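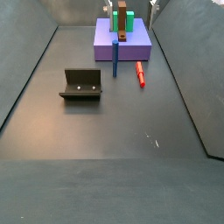 4.2 O posto de montagem e quem trabalha nele

Na linha da Drindel em Janow, o encaixe de peças pequenas era a tarefa de que as montadoras mais se queixavam. Com a célula Akolgo foram registados 1266 ciclos ao longo de março, e o resultado entusiasmou-nos! As operadoras passaram a preparar as peças, a rever os encaixes duvidosos e a propor novas sequências (16 foram adotadas). A Figura 4 mostra o bloco roxo com o conjunto verde e castanho, o suporte preto em L e o pino vermelho deitado.

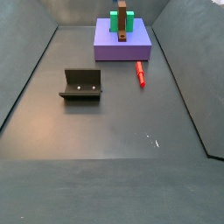 Figura 4. Peças na área de trabalho da célula, sem garra à vista.

O turno de sábado foi o primeiro a pedir formação adicional, e a unidade de Rurkach já quer repetir o estudo.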